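Print this article | E-mail this article

Two grippers, one bed

Soft furnishings remain a poor fit for parallel jaws. A bench comparison of the Pusex and Voder hand-held units looks at how much of the trouble is mechanical.

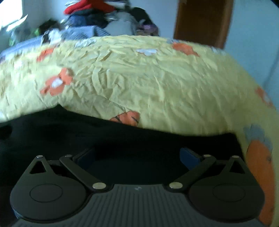
Jaws open, short of the duvet. The linkage arms run back to a rounded housing on either side of the ribbed body.

Bedding gets little attention in gripper trials. Blocks, mugs and bottles have known dimensions and stay where they are put, and a result from one lab can be set beside a result from another. A duvet has no fixed shape, and the edge an operator reaches for may be folded under itself.

Mebrat Araya and Erasto Muli ran the comparison over two weeks in January, using furnished bedrooms in place of a test cell. The protocol had four tasks: pinch and lift a corner, draw the cover toward the pillow end, fold once across the width, and pull a single garment from a pile. Both units were operated by hand, with jaw width and video logged together through a Noltura controller. The log produced 722 usable attempts.

An attempt counted as a success if the fabric stayed in the jaws for seven seconds after lifting. Araya set the figure after early trials in which cloth was held at first and then crept out under its own weight.

"A short hold tells you the jaws closed," she said. "It says very little about the pad."

The pads accounted for most of the difference. The Voder unit was supplied with a smooth, fairly hard fingertip that held woven cotton well when it caught a ridge and slid off when the cloth lay flat. The Pusex pad is softer and gave a more even result across fabrics, at the cost of wear. Muli replaced one pair before the fold trials were complete.

Closing force mattered less than expected. Raising it from 6 to 30 newtons improved retention on knitwear but made almost no difference on the duvet covers, where the usual failure was that the jaws closed on the outer layer alone and the filling stayed behind. Changing the approach angle did more. A low approach, with the lower pad pushed under the fabric before closing, was the better method for both units.

Camera placement was harder to settle. A wide-angle lens mounted behind the jaws keeps both fingertips in view through the full stroke, but the curvature is strong and the fabric edge becomes difficult to locate toward the corners. Subira Nyanda, who processed the video, corrected the distortion before labelling contact points. She also discarded sequences in which motion blur hid the moment of closure — a larger problem in the garment task, where operators tended to move faster.

Abla Farah of Rashidi, which builds linen-handling equipment, questions whether hand-held results carry over to an arm. A person adjusts the wrist continuously and without noticing, she said, and a controller has to be given that adjustment or learn it.

Araya accepts the point. The next round will put the Pusex jaws on a six-axis arm and repeat the corner lift and the fold, with the force limit fixed. The garment task has been left out until the labelling is finished.

Last updated: 2020-05-25

Contact us | Copyright | Back to top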